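How do I sort out a shared storage room after a move?
Home Organization > Moving and Storage
Posted February 18, 2019

stunton_renter
We moved into a duplex in Stunton in December and share a basement storage room with the unit upstairs. Our half is 12 feet by 9 feet. The ceiling is low at the back where the ducts run, so anything over five feet tall has to go near the door.

Right now it is all moving boxes stacked against the wall. Most are labeled with the room they came from at the old place, which doesn't help much, because half of those rooms don't exist here. There was a sewing room and a mud room before. Now there are two bedrooms and a kitchen you can stand in the middle of and touch both counters.

I have a budget of $100 for shelves and bins. The floor is concrete and the landlord says no drilling into the walls. It doesn't flood as far as he knows, but the bottom boxes from the first week feel a little soft at the corners. I'd like to get this done over one weekend and then not think about it for a few years.

Two things I can't decide on. Should I sort everything first and then buy the bins, or buy the bins first so I have something to sort into? And is it better to use clear bins or colored ones? My partner wants colored, one color for each kind of thing. I think we'll forget what the colors mean.

basementlabels
Sort first. If you buy bins first you will buy the wrong sizes, and then you'll keep things just to fill them up.

Get the boxes out of the room before you start. If you can't do that, move them all to one side and work from there. Open each one and put things down in groups on a table or a clean sheet. Don't read anything, don't try anything on, don't plug anything in. Old letters and photos go in one box for later and you close the lid.

The groups I used were holiday, camping, tools and paint, paper, clothes for the other season, and things that belong to somebody else. The last one was bigger than I expected. I had a cousin's crib and two of my sister's lamps.

For soft cardboard, throw it out and don't reuse it. Concrete lets damp up even when it never floods. Put everything at least a couple of inches off the floor. Pallets are fine. Some stores give them away if you ask at the back, and you can get them home in a pickup in one trip. Check for nails.

Freestanding shelves don't need drilling. I have the Clorketti five-shelf unit, which goes together without tools. It wobbles if you load the top first, so load the bottom first. It is 72 inches tall, so for your back wall you would leave off the top section. Two of those would use up most of your $100, and you may only need one if you get the pallets.

duplexdweller752
I share a basement too and I would say talk to upstairs before you do anything. We put tape on the floor to show whose half was whose. It took five minutes and there hasn't been an argument. Also find out where the water shutoff and the electrical panel are and leave three feet clear in front of them. The landlord should tell you this but ours didn't.

On bins, I disagree a little with the other answer. Sorting first is right, but have a few open containers on hand while you do it. They don't need to be good ones. Laundry baskets, dish tubs, whatever is in the house. You need one for trash, one for donate and one for things that go back upstairs. Otherwise you end up with piles on the floor and you step in them.
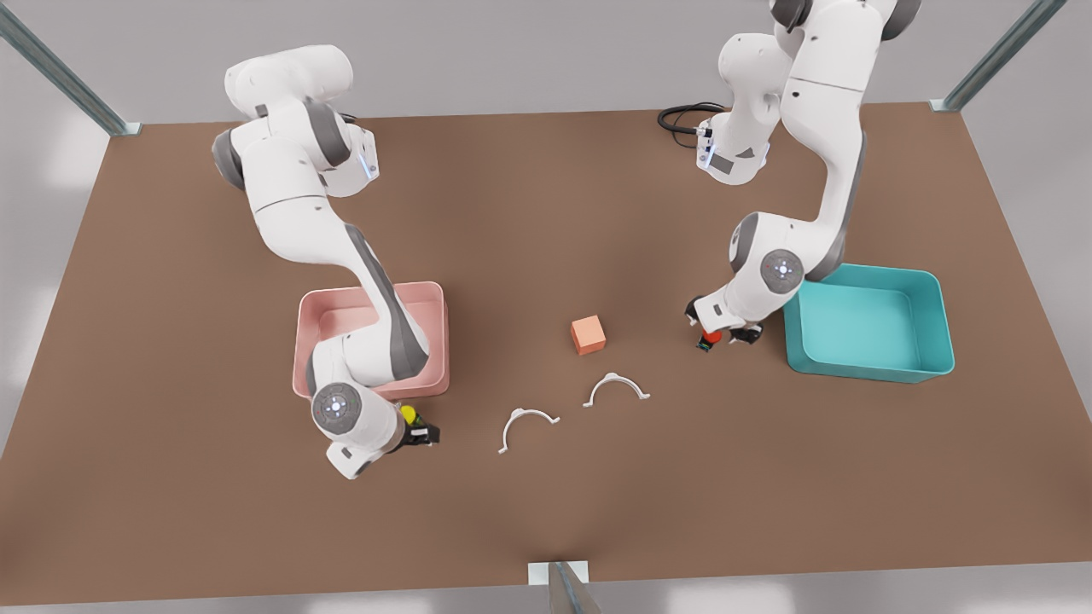
Work at table height if you can. I did my first day on the floor and couldn't stand up straight on the second. A folding table is good, or an old door on two sawhorses. Bring one box to the table, empty it, flatten the box, and get the next. Don't have two open at once.

Clear or colored: clear for anything you will need to look for, colored for things you get out once a year. You only have to remember one or two colors that way. Either way, put a label on the short end and another on the lid. Masking tape and a marker will do. The stick-on labels that came with my Postma bins fell off by summer, though the bins themselves are fine and the lids still fit.

The thrift store on Skinstead Road takes housewares but not mattresses or car seats. Call before you load the car, because they stop taking drop-offs when the back room is full. Ask for a receipt if you want one. They don't offer it.

One weekend is enough for a room that size if you leave the paper alone. We had up to 2 boxes of paper left at the end of ours and did them at the kitchen table over the next month. Shred anything with an account number on it and keep the lease where you can get at it.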